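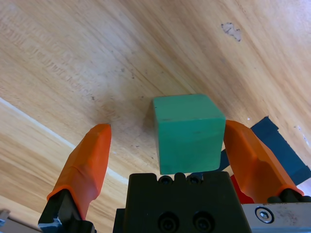 Stesora Replacement Finger Pads, Orange, Pair
For the Stesora two-finger parallel gripper

Updated in June by Tzu-hsuan Lam, product support

Please read the fault notice before ordering. It affects pads already in use as well as new stock, and the fix may not need a new part.

Fault notice: slow release and dropped parts

Druvberg, who run sorting cells with small blocks and molded parts, told us that parts were falling during transfer. The gripper reported a good grip, lifted, and let go partway through the move. Their log showed 1161 cycles before the first drop on one arm. A second arm dropped parts on its first shift after a pad change.

Myung-ja Seol took both grippers apart in our workshop. The pads were sound. On each gripper, one pad had been pushed onto its bracket without seating fully, so it rocked when the jaws closed. The controller read the extra jaw travel as a smaller part and stopped adding force too early. The part was held along one edge of the pad and slid out when the arm turned.

A pad in this condition can look normal with the jaws open. Check it by hand.

What to do now

1. Stop the program and move the arm to its service position. Switch off and lock out power to the arm and gripper. If your gripper is air driven, vent the line.
2. Hold each pad near the tip and try to rock it toward and away from the other finger. There should be no movement at the bracket.
3. If it moves, take the pad off, clean the bracket with a dry cloth and refit it. Press until the base of the pad meets the shoulder of the bracket along its full width.
4. Tighten the bracket screws with the supplied hex key. Do not use thread lock on these screws.
5. Clear the area, restore power and run the jaw calibration from the gripper menu. The old calibration is not valid after a pad has been moved.
6. Run ten slow picks with a scrap part before going back to full speed.

Replace the pads if the base is torn or if they still rock after refitting. Always replace both. A new pad paired with a worn one will pull the part off center.

Keep hands out from between the fingers whenever the gripper has power. The grip check does not detect a hand. If a part drops, stop the arm before reaching for it. Do not carry parts over people or walkways, even after the check above.

Controller update

Version 2 of the gripper software compares jaw travel with the last calibration and stops with a "pad position" fault if the two do not agree. It is a free download for registered units. It does not replace the hand check. The Wei adapter plate works with this version, but the Plultura controller does not yet show the fault text and will only report a general stop.

Details

Contents: one pair of pads, four bracket screws, one hex key
Color: orange
Brackets: not included, order separately
Inspection: every 300 cycles for the first 600, then at each scheduled service
Returns: unused pads in the original bag

If you have had a drop that this check does not explain, send us the gripper log and the software version. Leave the pads mounted until we reply.

Stesora Product Support | Contact us | © Stesora. All rights reserved. | Back to top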